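Speaker notes: "A Basket for Everything"
Rok Kolev, Munham community hall, June

Start before they've settled

Good morning! Ask who ate fruit yesterday. Then ask who threw fruit away this month. Wait for the second laugh, it always comes.

My own kitchen used to have one huge glass bowl. Gorgeous thing. Apples on the bottom, bananas on top, a lemon I'd forgotten since spring. I loved that bowl and it ruined so much fruit.

So, baskets. Wicker, low sides, open top. You look down and you see what you own. Write the name of what goes there right next to it, straight on the tabletop if the surface wipes clean (test a corner first, please!). One word is plenty. 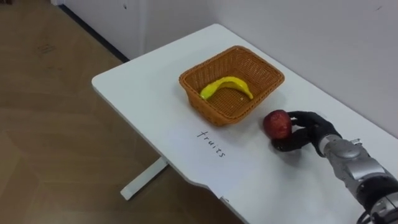
People tell me labels are for offices. I used to think so too, and then I watched my nephews unpack a grocery bag. With a word to read, they put the apples where apples go and went out to play. Without one I got eleven questions and an orange in the bread box.

Slow down here. Mention the Stolladcombe workshop, where we tried labels in 117 kitchens and I got to snoop in all of them. Best job I've ever had.

Next point: two baskets beat one. Fruit gets its own, and the other takes the odds and ends that land on every table in the world: toys, keys, rubber bands, the good scissors. Keep them on the same table, a little apart, with room to set a bag down between them.

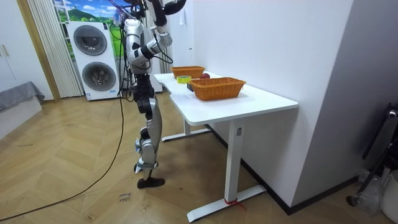
What goes in the second basket

Anything you'd otherwise move three times a day. Bright toys are great for this, they're easy to spot from the doorway. Empty it at dinner time. If something has been in there for weeks, it needs a proper home or a new owner.

Have the Ikari handout ready, the one with the basket sizes. Point out that the bigger basket doesn't have to be for fruit! Buy less fruit, more often, and a smaller one does fine.

Pause for questions. The usual one is about apples that roll off before they reach the basket.

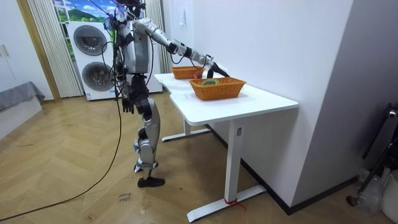 Gunawardena raised a hand at the last talk and said the toys would end up in with the apples by evening, label or no label, and that sorting them again was half the fun for the kids. Fair enough! I've used that ever since: make the evening sort a game, two minutes, everybody grabs something.

Then hand out the markers and let them try it at the side tables. Collect the markers by noon.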